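Raised bed liners: metal or timber?
Growing Under Glass > Beds and Containers

telmo_m
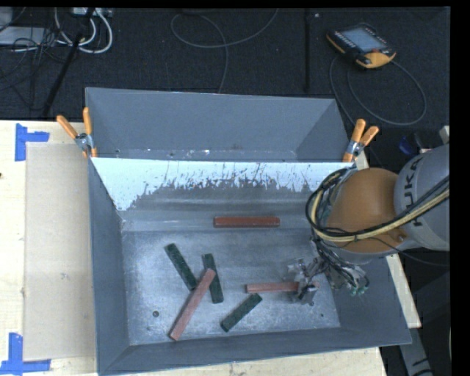 Right, I'm finally doing salad leaves through the winter and I can't wait! Pinden reckons you can pick from December onwards if you sow thickly and keep the fleece on. I'm after something deep with sloping sides, like the grey sheet-metal bins up top, scratches and all, as I've gone right off timber. Has anyone grown in bare metal?

Drido
Yes, four years of it, and I love it. Mizuna goes mad in mine. Drill plenty of drainage though, a couple of bolt holes won't do.

zalberg80
Have to disagree. Metal gets bitterly cold and the roots sulk. My timber bed was still cropping when the tin one had given up.

Drido
Did you line it? I use three layers of cardboard down the sides and it makes a huge difference.

zalberg80
No lining, fair point. Still think wood wins!

Lauri Eskola
Depth matters more than either, I'd say. Go for around 80 litres and try winter purslane, it's gorgeous.

telmo_m
Purslane ordered! Cardboard it is. Zalberg, I'll do one timber box as well and we can compare leaves.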